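Notes on Finishing the Kitchen at Dullisham

Posted April 6, 2021
By Yaryna Vasylenko 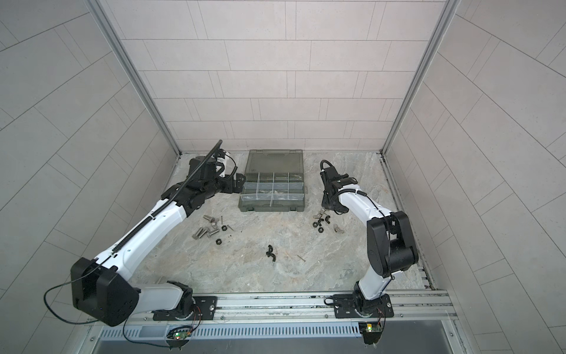
The selection of wall tile for the Dullisham kitchen is complete, and I wish to record how the decision was reached. My sister and I reviewed samples from two suppliers over the winter and agreed early that the room should be light, easy to clean, and simple enough to repair with stock tile. The remaining question was the layout. A straight grid looks orderly in a showroom, but the walls at Dullisham are old and out of plumb, and a grid makes every error plain. Pale gray rectangular tiles in a staggered pattern, as on the walls shown here, draw the eye along the rows and are more forgiving of a wall that leans. We have therefore adopted the staggered layout for all four walls, including the short return beside the pantry door.

The order was placed with Maltberg for 1,276 tiles. This figure includes an allowance for cuts and breakage, plus a reserve to be kept in the cellar. Previous owners kept no reserve, and when a pipe was replaced behind the sink, the wall was patched with bathroom tile of a different size. I do not intend to leave the same problem to whoever follows us.

Grout was the subject of longer discussion than expected. White was considered and set aside. A mid gray was tested on a sample board and found to be too strong, giving the wall the appearance of graph paper. The grout selected is one shade darker than the tile. Sample boards were viewed in the morning, at midday, and under the ceiling fixture, and I recommend that order to any reader making a similar choice, as the lamp changed our minds twice.

Storage of Fixings 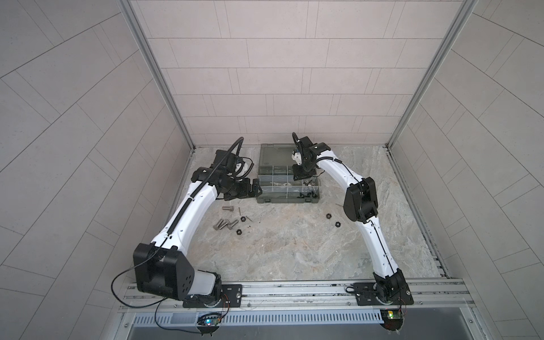

Hardware for the cabinets arrived from Broromeck in one carton, with the screws, hinge plates, and shelf pins mixed together in a single bag. Sorting it took most of an evening. It was agreed that no further work would begin until every fixing had a place, and the household budget was amended to allow for proper containers. My preference is for the kind of translucent plastic organizer that stands toward the back wall in this view. The drawer unit we used at our last address was solid green metal, very handsome, and required that each drawer be opened in turn until the right one was found.

The following arrangements are now in effect. Screws are separated by length and then by head. Shelf pins, of which there are 144, are kept apart from everything else. Hinge plates remain with their own screws, in paper envelopes marked with the number of the cabinet door. Items of unknown purpose are placed in a jar on the windowsill and reviewed at the end of the month. The jar at present contains three springs, a brass hook, and a key that fits no lock in the house.

It is also our policy that fixings removed from the old cabinets be kept until the new ones are hung. Several of the old hinges were made by a firm in Majali that has long since closed, and my sister believes they may be of use on the garden shed.
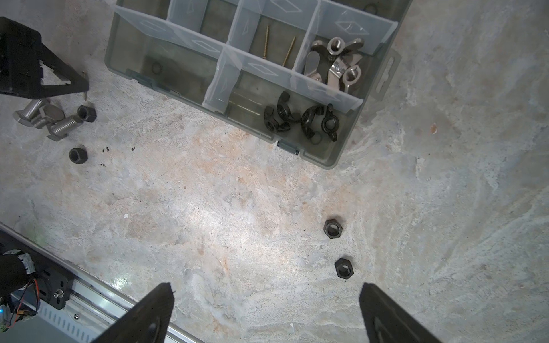

Costs and Remaining Work

Expenditure on tile and grout has stayed within the amount set aside. The plasterer's invoice exceeded the estimate by nearly 400 dollars, on account of a section of wall behind the stove that came away when the old boards were removed. I have accepted the charge as reasonable. A further 300 dollars is being held for the electrician, who is to move one outlet and replace another.

Tiling will begin on the stove wall and proceed toward the pantry. The cabinets will be hung afterward, the lower run first. Painting of the ceiling has been deferred until August, when the windows can be left open overnight.

Readers who have written to ask about the countertop are advised that no decision has been made. My sister favors wood. I have asked for a second sample of the stone with the gray veining, and it has not yet arrived.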